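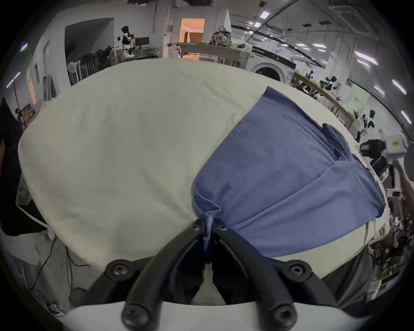
How Do You Teach a Robot to Fold Laundry?

Folding a shirt is easy, right? You've done it loads of times (maybe not very neatly). For a robot, though, it is one of the hardest jobs in the whole house, and that is exactly why the builders at the Drornberg shared workshop picked it!

Think about a toy brick. Pick it up, turn it over, drop it on the floor, and it stays the same shape the whole time. Now think about a T-shirt. Every time you touch it, it flops into a new shape – and there are more of those shapes than anyone could ever list. A robot that has learned what a flat shirt looks like may have no clue what to do with the same shirt in a heap.

Start with a pinch

The project is called Tasis, and it began with a pair of fingers. They are black and chunky, held together with round bolts, and they curve in until the tips meet. You hold the gripper in your own hand, so your arm does the moving and the fingers do the grabbing.

One practice job is to take something blue and thin, lay it over a big cream pillow, and pinch up one corner. Just one corner! The cloth bunches between the tips and a little twist of it hangs down in the gap. Pinch too high and you grab air. Pinch too low and you get a fistful of pillow.

"I thought it would take me an afternoon to get good at it," says Siu-fong Peng, who is eleven and comes along with her aunt. "My first tries were terrible. The pillow kept coming too."

Practice, practice, practice

While a person works the gripper, a camera records what happens. Each go is called a demonstration, or "demo" for short. The Tasis builders have saved 932 demos so far and want to reach 3,000 by September. Then a computer program looks through them all, hunting for patterns. Where do the fingers go first? When do they close? How does cloth change when it gets lifted?

It's a bit like learning to tie your shoes by watching your big brother, except you'd have to watch him about 500 times before you tried the first knot.

Bo-ram Cheon built the gripper and says the mistakes are worth keeping too. "If the cloth slips and you go back for it, that's a great demo. The robot will drop things. It needs to see what to do next."

Try it yourself

You will need two wooden spoons, a thin T-shirt, and a pillow.

Put the pillow on your bed and drop the shirt on top so it lands in a jumble. Hold one spoon in each hand. Now lift the shirt by a single corner, using only the spoons. No fingers!

Got it? Try a sock next, then a towel. Then close one eye and have another go at the shirt.

Words to know

Gripper: the part of a robot that grabs things, like a hand.
Demo: one recorded try at a job.
Pattern: something that happens again and again in a similar way.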